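Gasora Box Packing, data card

Gasora is a collection of small packing sessions: one divided cardboard box, a handful of packaged items, and the job of getting every item into a compartment of its own. We love this task. It looks like nothing at all until you try to write down what "packed" means, and then you spend a whole Saturday arguing over whether a packet leaning on a divider counts (it does, see the rules further down).

What's in it

There are 500 sessions in the current release, with 152 of them set aside for testing. Please keep those out of your training runs, even the fun ones! Each session has a start note, an end note, and a list of placements in the order they happened. Across the whole set that comes to 2,000 placements, each tagged with a compartment and a facing.

The items

Everything that goes in the box is small enough to sit in one compartment. We picked items with printed labels because labels give you a free way to check the facing, and because a box of labeled packets is very pleasant to look at when it's done. Items are grouped by label color in the notes. The product names on them aren't transcribed and you shouldn't need them.

The box

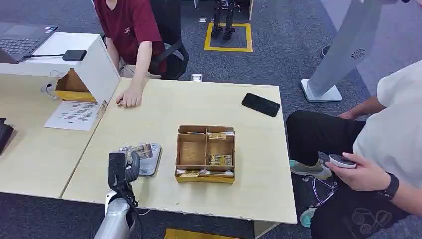 Our notes treat the table as part of the task, so a session starts with wherever the items happen to be lying and ends when the last one is in. Compartments are named from the near side: front-left, front-right, back-left, back-right, plus a middle name wherever a layout calls for one. A layout like the one on the light wooden table is a favorite of ours, with four packages already between the cardboard dividers, the left-rear compartment looking open, and a silver-and-white packet with a brown-and-tan label lying flat outside the box. In the notes, an item in that position is "out" and gets no compartment until it's placed. A label facing up is written as U, sideways as S, down as D. If you can't tell, write a question mark and move on. Question marks are welcome and we kept all of ours.

Packing rules

One item per compartment.
An item may lean on a divider as long as its lower edge is on the floor of the compartment.
An item lying across two compartments is "bridged" and counts as out.
A bent divider stays bent. Straightening it mid-session ends the session.
Phones, cups, pens and other things on the table are left where they are and never listed as items.
Order is free. Please don't read a "correct" order into the sequences.

Layouts

Two layout families are included. Altel layouts begin with the box partly filled, and you finish it off. Driltex layouts begin with a filled box and ask for a swap, so something has to come out before something else can go in. Driltex is harder and, for our money, the more interesting half. If you only have an evening, start with the 200 Altel sessions in the short list. They're short, tidy and nicely varied. 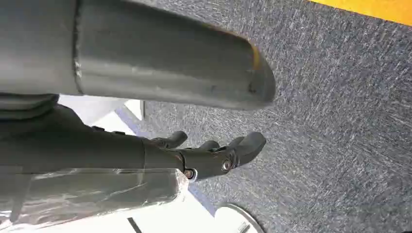
Wrist view, gray-blue carpet showing between the fingers.

Views

Stills come as head and wrist views. The head view is the one to use for reading compartments and label facing.

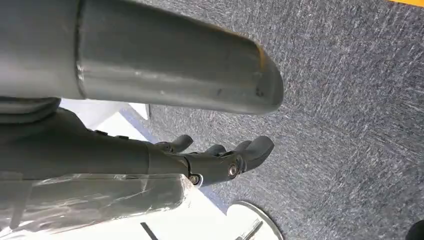 Wrist view, side of the hand with both knuckle bolts.

Notes file

Plain text, one session to a block. A typical line reads: placement 3, tan-and-yellow label, back-right, U. Nothing fancy! The Jaunzems script turns the blocks into a table if you prefer columns, and it will complain loudly about any compartment name it doesn't know, which has saved us many times.

Known rough spots

"Front" and "near" were both used in the early notes. We merged them to "front" but a few may have slipped through.
Shiny wrappers sometimes glare enough to hide the label. Facing is a question mark in those.
The word "tan" is doing a lot of work. Some annotators called the same label brown.
Bridged items are rare, so don't expect a model to learn them from this set alone.

Changes planned

A November update should add boxes with narrower dividers and a second pass over the color names. If you find a compartment that's tagged wrong, send us the session number and the line. We fix those first, and we're always happy to get them.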